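Keeping Shared Screens Clean: A Project Report on Wiping Tablets in an Open-Plan Office

Submitted for the Workplace Practice module, Plemance course, December

Why we picked this topic

When our group first sat down to choose a project, we had all sorts of grand ideas, and then somebody put a tablet down on the desk and we could all see the fingerprints on it. That settled it! Shared tablets go from hand to hand all day in offices, libraries and school buildings, and most people have a feeling that they ought to be wiped, but very few could tell you how. We wanted to look closely at one small everyday chore and write it up properly, the way our course booklet (the Hindness guide, which we all grew rather fond of) asks us to treat any routine task.

What we wanted to find out

Our first question was whether the order of wiping makes a difference you can notice. Our second was whether people are happier following a written routine or just going at it their own way. We kept a notebook for 11 sessions, and by the end we had 1,091 words of notes, plus a good many doodles in the margins that we have left out of this report.

Materials

We kept things simple. A black tablet with a glossy screen, a blue cloth, and a big white table with plenty of clear space around the work. We did try a thicker cloth from a pack labeled Fliltent, but it was stiff and we didn't like the way it slid over the glass, so we went back to the plain blue one and stayed with it.

How the wiping was done

The routine we wrote starts with the tablet lying flat and the cloth laid over one half of the screen. You press lightly and draw the cloth across in long strokes, letting it run a little way past the edge so the border gets wiped too. A cloth that bunches up is still perfectly usable, although we did find that a folded one is easier to steer – four layers is comfortable, and you can turn to a fresh side when the first gets grubby. Ceiling lights turned out to be a great help, as their reflection in dark glass shows up every smear.

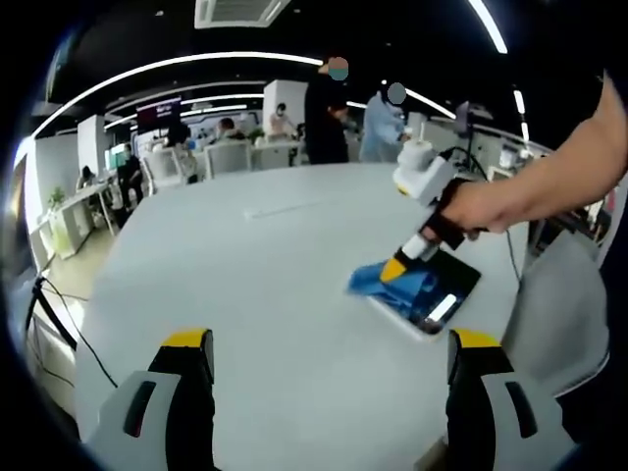

Győri wrote back on our draft that we had made far too much of the long strokes and not nearly enough of the corners, where thumbs rest and the grease collects, and asked whether we had ever checked a corner on its own.

We hadn't, and it was a very fair point. So we went back and added a second stage for the corners and the edges, with the cloth bunched small and pressed in, working toward the outside. It takes hardly any extra time, and we liked the results so much that we now think it should come first on a tablet that gets held a lot.

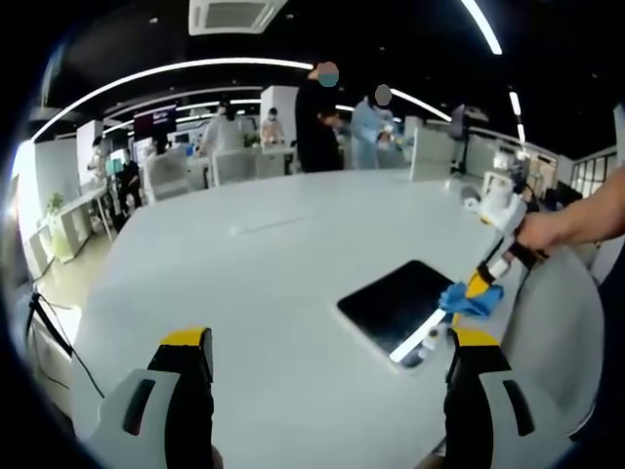 Figure 2. Blue cloth at the upper right corner of the tablet.

What we noticed

The corners were the dirtiest part in nearly all of our sessions, just as the comment suggested. The written routine was popular with people who had never cleaned a tablet before, while the old hands mostly ignored it and did perfectly well. We also learned to move small things away from the tablet before starting, after a pen went rolling off the table more than once.

What we would do differently

We would take notes on the corners from the very beginning, and we would try more than one kind of cloth for longer than a single session – we were probably a bit hasty with the thick one. We would also like to repeat the routine on a tablet with a matte screen, where smears may be harder to spot. The full notebook and the one-page routine are in the appendix.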